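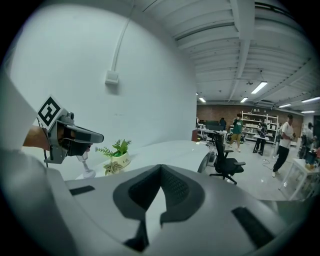 Write the rule down before you pick up the gripper

I have a confession to make, and it's an embarrassing one for somebody who spends her working life around robots. For a long time I thought standards were for the big orange arms behind fences. Those have lockout procedures and stop buttons and a binder on the wall. What we do at Gekosard is walk around with a hand-held gripper, pick things up off tables and put them down again, and let the recordings teach a robot how to do it later. Who needs a binder for that?

Well, we do. I've come around to it so completely that my coworkers have started leaving the room when I say the word "protocol," so now it's your turn to hear it.

Let me start with what changed my mind. Last year we had 3,747 recordings that were supposed to show the same simple job: approach a small thing on a table, close the jaws, lift, set it down somewhere else. Simple, right? Except that when Ivana Fuentealba went through them for the Lucero project, she kept finding little disagreements between the people who had made them. One person closed the jaws all the way before every start. Another started with them half open. Some folks let the gripper hover before setting the thing down, and others just plonked it. And 162 recordings ended while the jaws were still closed on the object, so there was no ending to learn from at all!

Every one of those people was doing a good job, by the way. They were careful, they were patient, and they had each answered a question we had never bothered to ask out loud. When you don't write down where a recording ends, everyone ends it where it feels finished to them. I do the same thing with dishes (my husband believes the pan is part of the dishes, and I believe the pan is a separate event).

So my first opinion, and I'll defend it over any lunch you care to buy me: the start and the end of a recording should be written down in one sentence each, in words a new person can follow on their first morning. Ours now say "jaws open, tool still, object in view" and "object released, jaws open, tool still." They took us an afternoon of arguing. I'd have guessed ten minutes.

My second opinion is less popular. I think we should stop tidying the room.

When I started, the advice I got was to clear the table, hang up a plain backdrop and ask everybody to go and be somewhere else. It makes for lovely clean recordings. It also makes a robot that has only ever met one object on one clear surface with no one walking by, and then we ship it to a place with potted plants, office chairs and people on their way to get coffee. Of course it gets confused. I'd get confused too.

A working room with the lights on and other desks in use is the real thing, and I want it in the data. If there's a plant on the table, leave the plant. If there's a clear little stand next to the plant, all the better — see-through objects are a pain for cameras, and a robot that will work around people's belongings has to meet some eventually. I'd even say the guidelines should ask for a certain amount of mess, and should ask us to change the mess between sessions so the robot doesn't memorize it.

But (and this is where I get my binder out again) leaving the room alone is only okay if the people in it have agreed to it. A gripper camera with a wide lens sees a great deal more than the thing you're reaching for. You may be thinking only about the jaws and the table, and meanwhile it's got the far wall, the ceiling lights and whoever is standing by the shelves. People who are used to the tools forget this faster than visitors do. I forgot it myself for months.

Our rule used to be a sign on the door. I never liked the sign. A sign tells you something is going on, and then leaves you to figure out whether you're allowed to mind. Valentina Huenchumán, who looks after consent for us and at Fellness before that, talked us into something better. Anyone who works in the room gets asked in person, gets a straight answer about where the recordings go, and can say no without giving a reason. If one person says no, we record when they're out or we record somewhere else. Screens are treated the same way as faces: if a monitor can be seen, it gets locked or turned.

Does it slow us down? Sure it does. It costs us a few minutes at the start of each session, plus the odd move down the hall. I've heard the argument that faces can be blurred afterward, and yes, we blur them. I still don't think blurring should be the first line of defense, any more than I'd leave my front door open on the grounds that I own a vacuum cleaner.

Third opinion, and it's a boring one, so I'll be quick. Check the marker on the finger before you start. Those square black-and-white markers let the software work out where the finger is, and if a marker has picked up a smudge or begun to peel, your numbers can drift without making a sound. We lost 37 recordings to a curled corner on a sticker. A sticker! Wipe it, look at it, press the corners down, and write your initials in the log. Same goes for loose cables. If one hangs low, find out where it goes when you reach across a table, and do that with the camera off.

I do know the case against all this. A friend at Grindent tells me rules kill the natural motion you were hoping to capture, and she has a point. I've read a guideline that told people how quickly to bend their elbow, and the results looked like someone moving underwater. So I'd keep the rules away from the middle of the task. Be strict about how a recording starts, how it ends, who agreed to be there and whether the tool is in good shape. In between, let people reach the way they reach. Left-handed, slow, a bit clumsy, going the long way around the flowerpot — I want all of it.

Our current version fits on 2 pages, and I'm trying to keep it there. We'll look at it again in December, and Ivana already has a list of things she wants to add. I have a list of things I'd like to take out, starting with the paragraph on shoes, which I wrote.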